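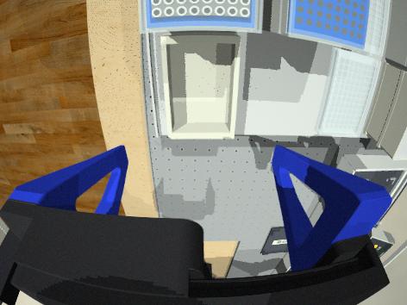 Bench-clearing task: acceptance rules for simulated demonstrations

Forum: Data Collection / Simulation
7 replies

thorey_s (moderator)
Posted in October, 9:10 a.m.

Colleagues,

The first batch for the Wudero laboratory bench is complete. It contains 300 demonstrations, all teleoperated in simulation with the two-finger gripper and recorded from the wrist view. After the first review, 195 were accepted and 105 were set aside. I would like to agree on written acceptance rules before the second batch begins.

The proposal is as follows. A demonstration is accepted if the item ends in the cream bin, no rack is displaced, and the operator makes no more than 2 attempts at the grasp. Please state objections in this thread.

Þórey Sveinbjörnsson
Data Collection, Hukby

odska_ops
Posted 9:42 a.m.

We support the first two conditions. We do not support the third. A demonstration with three attempts shows the policy how to recover from a missed grasp, and the Odska team has very few such examples at present. Removing them at review would leave the training set with clean grasps only.

mlindgate
Posted 10:05 a.m.

I must disagree with odska_ops. I reviewed a large share of the rejected files. In most of them the operator was hesitating, with the fingers hovering over the gridded tray for several seconds before closing on nothing. A policy trained on that material will learn to hover. Recovery should be collected on purpose, under its own task label.

odska_ops
Posted 10:18 a.m.

Collected on purpose by whom? The Vídalín schedule has no operator hours left for a separate recovery task. The files already exist.

benchwright
Posted 11:30 a.m.

A separate matter, if the moderator will allow it. The lighting in this batch casts hard shadows on the perforated plate, and one falls close to the tip of the right finger. Were the light positions varied between episodes? If they were fixed, the policy may come to rely on the shadows to judge height.

The bin has the same difficulty. Its left wall is in shade while the floor is bright. I would ask for varied lighting before any further discussion of how many attempts are permitted.

thorey_s (moderator)
Posted 11:51 a.m.

The light was fixed for the first 144 episodes and varied after that. I accept that this should have been stated in the batch notes, and I will add it today.

Re-rendering the early episodes is possible, as the joint positions and object poses were saved. It does not require new operator time.

mlindgate
Posted 1:15 p.m.

Then please re-render them with the rack positions unchanged. The second blue rack sits at a slight tilt relative to the first, and I would prefer to keep it so. In the previous scene every rack was squared to the bench, and the policy failed whenever one was turned even slightly.

thorey_s (moderator)
Posted 2:40 p.m.

Noted. The revised proposal reads:

1. The item ends in the cream bin and no rack is displaced.
2. Files with more than 2 attempts are kept, labeled "recovery," and left out of the main training set by default.
3. Files with long hovering and no grasp are rejected.
4. Light position is varied in every episode and recorded in the batch notes.

odska_ops, please confirm whether the second rule meets your concern. The length of a "long" hover remains open — mlindgate has offered to draft a limit from the rejected files.

odska_ops
Posted 3:22 p.m.

It meets the concern in part. We will accept it for the second batch, provided that the recovery files are open to all teams. We still hold that they belong in the main set and will raise the matter again once evaluation results are available.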